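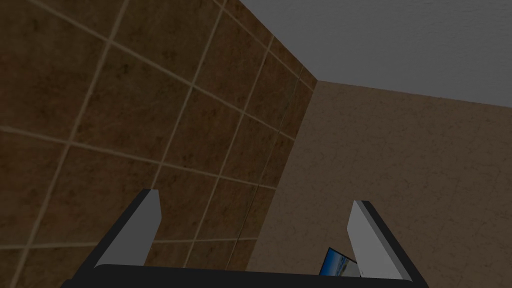
Brendale pool reopens, and yes, the water is warm

I got to the Brendale pool a little before six in the morning, which is not a time I usually see unless there's a plane involved, and there were already people lined up along the railing with towels around their necks. After fourteen months of driving over to Skurkau every time we wanted a swim, I guess we were all a bit keen!

The doors opened at six on the dot. No ribbon, no speeches, just Fenna Vandenberghe, the pool manager, holding the door with her foot and telling everyone not to run. Two kids ran.

If you moved here recently, a quick catch-up. The old place shut when the main boiler gave out and the inspectors then found a leak under the deep end. The town first talked about a summer closing, then a fall one, and then the whole thing slid past December and we all stopped asking. The repair job went to Vermeulen, the contractor that did the library roof, and they ended up digging out far more of the old pipework than anyone had planned on.

So what's different? The heating, mostly. The big pool used to hover at a temperature I'd call bracing if I was being nice, and now you can get in without making that noise. I did 20 lengths (slowly, with a rest after every four) and never once felt cold. The kids' pool is warmer again, and I saw one grandfather who had clearly decided to stay in it for the rest of the day.

The locker rooms have new benches and hooks that don't spin when you hang a coat on them. Showers run for a decent stretch before you have to hit the button again. The family changing area has doubled in size, and if you've ever tried to get two wet toddlers dressed in the old one, you'll understand why I'm bringing it up.

Some things haven't changed at all. The clock at the shallow end is still four minutes fast. The vending machine still won't take my card.

Vandenberghe told me the pool had 3000 members before it closed and is down to 2000 now. She sounded pretty calm about it. "People found other things to do, and some of them joined over in Skurkau," she said. "I'd like them back, but I'd also like them to come and try it first. Get in the water, then decide."

To help with that, anyone whose membership ran out during the closure can swim free for the first two weeks. You do need to bring your old card or some kind of ID to the front desk. After that the prices go up a little, by 50 cents for a single adult swim, and kids' tickets stay where they were.

I also ran into Evelien Boersma, who coaches the Gostudano swim club, standing in the lobby with a clipboard and an enormous coffee. Her swimmers have been getting up at 4:30 to share lanes in Skurkau, and she said three of them quit over the winter. "I didn't blame them one bit," she told me. "I nearly quit myself." The club gets four lanes back on weekday evenings, from seven to nine, and she's hoping to hold a home meet in the spring if the timing equipment can be fixed. It was in storage the whole time, and it sounds like storage did it no favors.

Lessons are the one sore spot. Sign-ups went online the night before opening, and there were 900 requests for beginner classes by the time I stopped to chat at the desk. There aren't that many spots, and there won't be for a while, as the pool is still two instructors short. Vandenberghe says a second round of classes should be added once those jobs are filled. If you're on the waiting list you'll get an email, so check your spam folder (mine was in there). And if you have a teaching certificate and some free afternoons, she would very much like to hear from you.

The snack bar isn't open yet. The oven hasn't been hooked up, and for now it's coffee and packaged cookies from a folding table. I asked when the fries are coming back, and I wasn't the first person to ask that morning. Next month, with any luck.

Hours are six in the morning to nine at night on weekdays, and eight to five on weekends. Lap swimming runs until nine each weekday morning, and the slide opens after school lets out. Parking is free, but the lot behind the building is still half full of construction fencing, so leave yourself a few extra minutes or use the street.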